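Ticket: Intermittent reboots under memory load, Csizmadia workstation
Status: Resolved, monitoring
Opened: 12 Sep 2026
Product: Plitent render client, Darkmont site

Reported symptom

Workstation restarts without warning while the Plitent client is exporting large projects. No blue screen, no dump file, no entry in the system log apart from the generic unexpected shutdown record. Small exports finish. The user first noticed it in August, after the project library was moved to the new file share, and assumed the share was at fault.

Initial checks

Ran the export from a local copy of the project. Same result, so the share was ruled out. Temperatures logged during the run were within normal limits up to the last sample before the restart. Swapped the power cord and moved the machine to a different wall circuit. No change.

Client log ends in the same place each time:

export: stage 2 begin
export: allocating tile cache
export: tile 1000 written

The next line is never written. Stage 2 is where the client reserves its full cache, so memory use climbs steeply at that point. Reducing the cache setting to half let the export get further, but it still failed on the larger project.

Memory test

Booted the vendor diagnostic from USB and ran the extended pass. First pass clean. Second pass reported errors, all in the upper address range. Reseated both modules, ran again, errors returned. Tested each module alone in the first slot — both clean. Tested each module alone in the second slot — both failed, at different points in the pass.

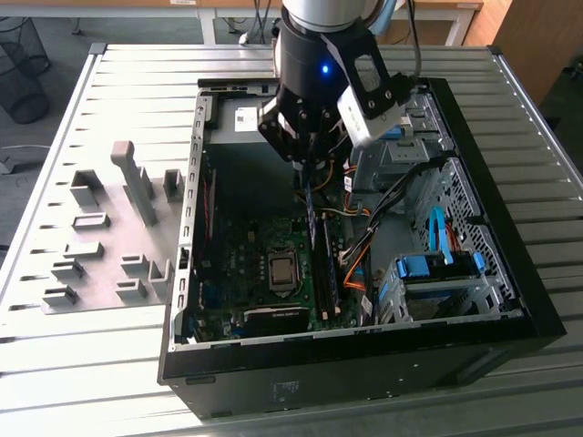

A fault that follows the slot and ignores the module leaves three candidates: dirty contacts, the board itself, or uneven pressure on the processor. Cleaned the slot with compressed air and contact cleaner, let it dry, retested. Errors still present. Removed the cooler and processor, checked the socket under magnification, found no bent pins. Refitted the processor, applied new thermal paste, tightened the cooler screws in a cross pattern to the value in the Dikness service sheet.

Retest after refit: extended diagnostic, two full passes, no errors with both modules installed.

Cause

Most likely uneven cooler mounting pressure. One cooler screw took noticeably fewer turns to remove than the others. We can't confirm this without reproducing the fault, and there is no plan to do that.

Verification

Restored the cache setting to default. Ran the failing export from the local copy, then from the share. Both completed. Client log for the second run:

export: stage 2 begin
export: allocating tile cache
export: tile 1000 written
export: tile 2000 written
export: stage 2 complete

Left the machine looping the same export overnight. Uptime counter showed no restart in the morning.

Notes for other technicians

The quick memory test passes on this fault. Use the extended pass and let it run at least twice. Don't order replacement memory until each module has been tested in each slot. The client should write a warning when it can't reserve its cache, but a hard reset leaves it no time to do so, and an empty error log is normal here.

Follow-up

Ticket stays in monitoring for two weeks. If the restarts come back, replace the board and skip the steps above. The file share change was unrelated and doesn't need to be rolled back.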